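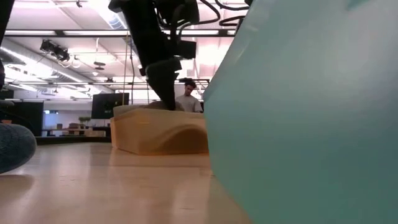 Our visit to the wedding fair in Neline

My fiancé Yhon and I went to the wedding fair in Neline in January. It was the first fair of this kind for both of us. In my country people usually ask an aunt or a cousin for the name of a good cook and a good band, and then the wedding is more or less arranged. Here it seems that you go to a large hall, you receive a paper bag, and you walk until your feet hurt.

I write down what we saw because two friends are also getting married and asked me if the trip is worth it.

Getting there

The fair is in the old Bedoya hall, behind the train station. From the platform you walk for seven minutes, first under the railway bridge and then along the river. There are signs, but they are small. If you come by car, please know that the car park was already full when we passed it at half past ten. Entry was free with a ticket from the website. At the door they asked for our wedding date, and Yhon said "September" while I said "October", so the lady wrote both.

The ground floor

Downstairs you find dresses, suits, rings and flowers. The dress stands had the most people and I could not get near two of them. At the third one a very patient woman explained to me the difference between ivory and "soft ivory". I am still not sure that I see it, but my mother will.

I liked the flower stands more. One florist works only with what grows in the region, so in autumn you would get dahlias, grasses and branches with berries. She had a notebook with real pressed flowers for every month and let me turn the pages for a long time. She does not give a price on the day. You send her a letter or an email with the place and the number of tables, and she answers within a week.

Yhon tried on a jacket in dark green. He looked handsome and it was much too expensive, so we took a photo and gave it back.

Upstairs: places and food

For us this was the important floor. We have no place yet, and we want somewhere we can also sleep, as half of the family comes from far away.

We spoke with three places. The one that stays in my head is Tritovwood, a farm with a long barn and a garden that goes down to a pond. They have 18 bedrooms, some in the main house and some in the old stables. The price for the house and barn for one night is 3,823, with breakfast but without dinner. If you marry between November and the end of February it is 2,643, and then they also light the fireplaces. I asked if guests can stay a second night, so that we can have a slow lunch together the next day. They said yes, when no other wedding follows, and the second night is paid per room.

I asked this at every stand. Many of our guests will travel for a full day to be with us, and I don't want to wave at them from a car after the cake. Yhon would like to leave for our trip on the Sunday evening, I would like to leave on the Wednesday, and we

are still discussing it.The food stands were next to the stairs, with a long queue. We tasted a mushroom pie, a lentil salad, and a lemon cake which was a little dry. The best thing was a small cup of fish soup from Skasteck, a family caterer. The cook, Yeison Mosquera, told us that soup is difficult to sell for weddings, as people are afraid for their clothes. He serves it in cups, standing, before everybody sits down. I thought this was a clever idea and wrote it in my notebook with two lines under it.

The talk about honeymoons

At two o'clock there was a talk by a travel agent in the side room. We went mostly to sit. She said that fewer couples leave directly after the party now, and that she often books the flight for several days later, or even for the next spring. Her advice was to check the name in the passport before booking. If you change your name at the wedding and the ticket has the new one, but the passport has the old one, you will have a problem at the airport. A man in the front row became quite red and went out to make a phone call.

She also talked about short trips by train, a few nights only, with the long journey saved for later. Yhon wrote down a lake and two hotels. I wrote down the lake.

Small remarks

There is only one café in the hall and it takes cash only. Bring water. The cloakroom is free, and I recommend to use it, because with coats and bags the upper floor becomes very warm.

Make a second email address before you go. We did not, and I now receive letters about chair covers every morning — also from firms whose stand I did not visit.

The music corner was a disappointment for me. Two bands were announced and only one played, very loud, beside the people who sell invitations. They had to shout their paper weights at us.

We stayed until almost four o'clock and then walked back along the river with three paper bags. Next month we will go to see Tritovwood with Yhon's parents, and his mother has already asked how deep the pond is.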